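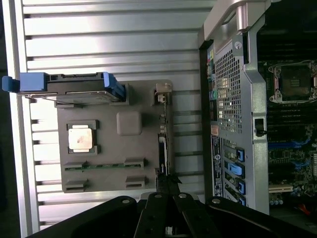

Page last modified: 01/01/2024

To: Flumside Kitchen List
From: Zoia Hordiienko, Recipe Standards
Subject: Re: Lentil soup, quantities for the July luncheon

Dear members,

Thank you for the messages received on this subject. I reply to the one quoted below, as it covers most of the points raised by others.

> The card for the Saragih lentil soup gives quantities for 50 portions
> and asks for the onions to be cooked "until done." Our kitchen at
> Oltulthorpe made it twice last season. The first batch was pale and
> thin, the second was far too salty. Could the list please confirm
> the amount of stock, and say whether the salt goes in at the start
> or at the end? We would also like to know if red lentils may be
> used in place of brown.

The stock quantity on the card is correct for brown lentils. The card does not say, and should have said, that the figure refers to unsalted stock. Kitchens using a prepared stock base should leave out the salt entirely until the soup has been tasted. 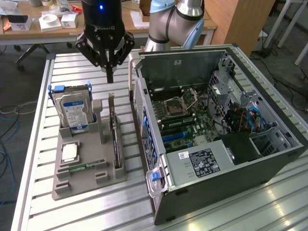

The onions are to be sliced thin and cooked in oil over medium heat until they are a deep golden brown. In a wide pot this takes longer than most cooks expect, and the heat should not be raised to hurry it. Garlic, cumin and ground coriander go in once the onions have colored, and are stirred for one minute before the tomatoes are added.

Red lentils may be used. They break down quickly and give a thicker soup, so the simmering time should be cut and the pot stirred more often. Please do not mix the two kinds in one pot.

The revised card, with the full method, is filed under Soups on the list's recipe page.

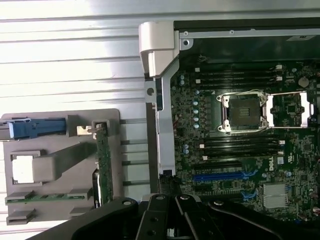 Reading time: 3 minutes

Two further matters concern the luncheon itself.

Soup that is cooked in advance must be cooled in shallow pans and refrigerated promptly. It is to be reheated to 165 degrees before serving - a slow warm-up in the serving kettle is not acceptable. Lentil soup thickens overnight, and each kitchen should keep extra unsalted stock on hand to thin it.

Bread will be supplied by the Sirano bakery. The order stands at 195 rolls, and any change must reach me in writing.

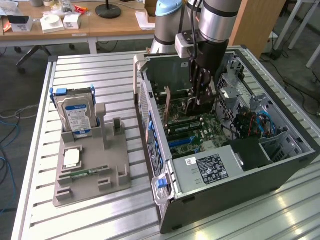 Kitchens that prefer to bake their own may do so, provided the ingredients are listed on a card at the serving table. The same applies to garnishes. Yogurt is to be served separately, in a covered bowl, so that the soup remains suitable for guests who do not eat dairy.

Corrections to the revised card should be sent to the list and not to individual members.

Respectfully,

Zoia Hordiienko
Recipe Standards, Flumside Kitchen List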